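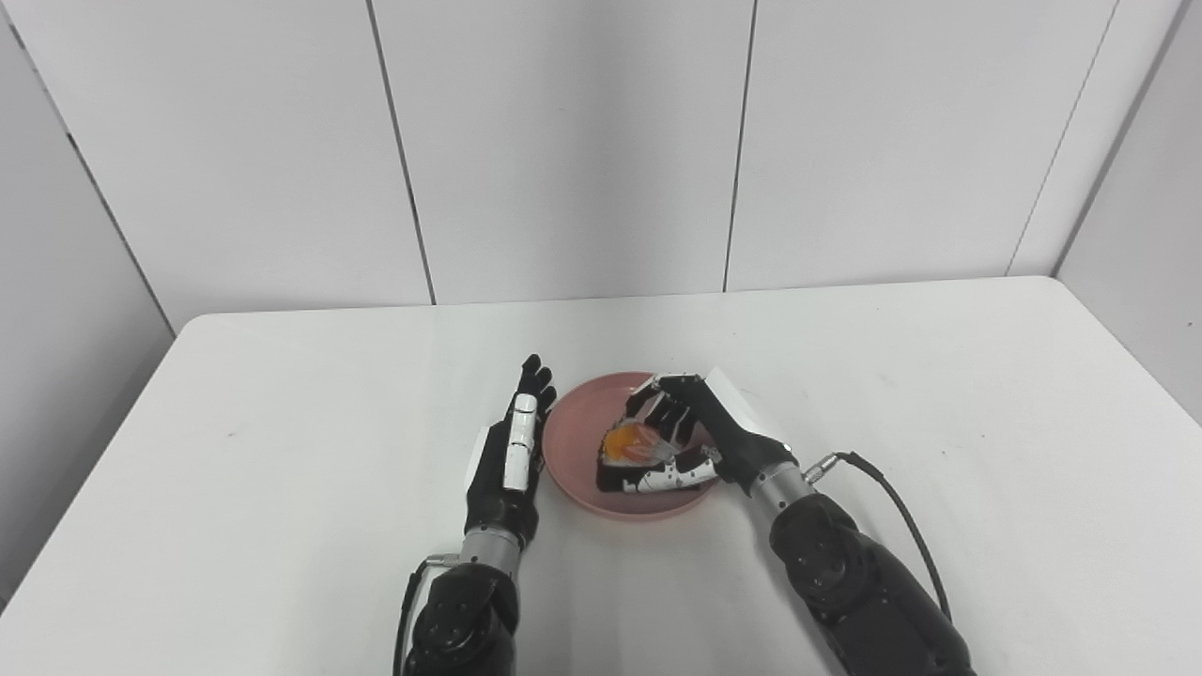 Fig. 1. Round pink plate with a small wrapped item.

Reading Food Studies, Week 6
Does the plate change how much you eat?

Bring the two handouts from last week. We will need the Plesitport table again in the second half.

The claim you have all heard goes like this: put dinner on a smaller plate and you will eat less without noticing. There is a color version too, in which the plate should stand out from the food, or match it, or be red, depending on which magazine you picked up. I have taught this unit for several years and I still don't know what I believe about it. I do know that most of the confident statements are stronger than the evidence under them, and the point of today is to learn to see that for yourselves.

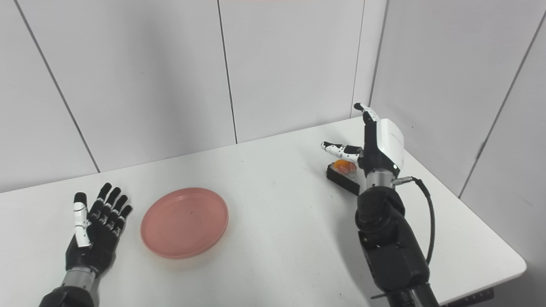
Colleen Fehr

1. Where the idea comes from

The usual starting point is an old visual illusion. A disc inside a wide ring looks smaller than the same disc inside a tight ring. Swap the disc for mashed potato and the ring for a plate and you have a theory of overeating. The illusion is real enough on paper. You can draw it in a minute and it will fool you even when you know the trick.

What has to be true for it to matter at dinner? People would have to judge portions mainly by eye. They would have to serve themselves, which plenty of people in these studies don't. They would have to stop eating because of how much they believed they had served, and they would have to skip second helpings. Each of those is a separate claim, and most papers test one and then discuss all four.

2. The canteen study

The Plesitport study is the one that gets quoted. The staff canteen there switched to smaller plates for lunch, and the authors logged 1475 meals. Average serving weight went down. The press release said workers "ate less."

Look at what was measured. The scale was under the serving counter. It weighed what went onto the plate the first time. Return trips were not logged, leftovers were not weighed, and whatever anyone ate from a desk drawer at 3 p.m. is anyone's guess. "Served less on the first trip" is the finding. "Ate less" was added later, and I would like you to find the sentence in the discussion where it happens. (Hint: it is in the same paragraph as the word "therefore.")

There is also the menu. The canteen brought in a new summer menu in August, and the small plates arrived with it. Karine Chisholm raised this in seminar last year and I have yet to hear a good reply. If the stew went away in the same month the big plates did, I can't tell you which one moved the average, and neither can the authors.

3. The lab study

Lehner is better on paper. There were 107 participants, assigned at random to a large or a small plate, and leftovers were weighed. The difference in what people ate was tiny and could easily have been zero.

Before you cheer for the null result, apply the same suspicion to it. Everybody in the room knew they were in a food study. They ate alone, in a booth, at a set time. People behave strangely when they eat in front of a clipboard. A study can be tidy and still tell you very little about a Tuesday-night kind of dinner at home, with a kid asking for ketchup.

4. Color

I'll be brief here, as the evidence is. The Wuseo paper served snacks on red, blue and white plates and reported that people took less from the red ones. The explanation offered is that red means stop. Maybe. Red also means tomato sauce, birthday parties and most of the fast food signs within a mile of this building. If the result had come out the other way, I suspect we would have been told that red stimulates the appetite, and in fact you can find that claim in print too. An explanation that would have fit either result should not make you any more confident in the one you got.

Pink falls through the cracks. I have seen it called calming, sweetening and appetite-killing. I would not build a lunch program on any of them.

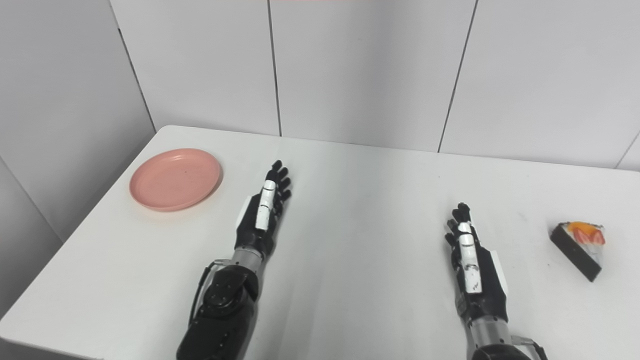

Fig. 3. A slice of cake and a round plate.

5. Portion size is a different question

Students mix these up in the exam every year. Plate size is about the dish. Portion size is about the amount of food handed over, and there the evidence is a good deal firmer. Give people a 300-gram serving of pasta and they tend to eat more than people given 200 grams, with the plate held the same. If you change plate and portion together, as the Evar trial did, you can't credit the plate.

6. For next time

Read the methods section of Evar before the abstract. I mean it, cover the abstract with your hand if you need to. Then write one page on the following:

What was weighed, when, and by whom?
What else changed when the plates did?
Which sentence in the conclusion goes furthest past the data?

Matilde Teixeira is covering the discussion group while I am away and has her own views on Lehner — argue with her. Late pages go in the box outside my office, and please staple them.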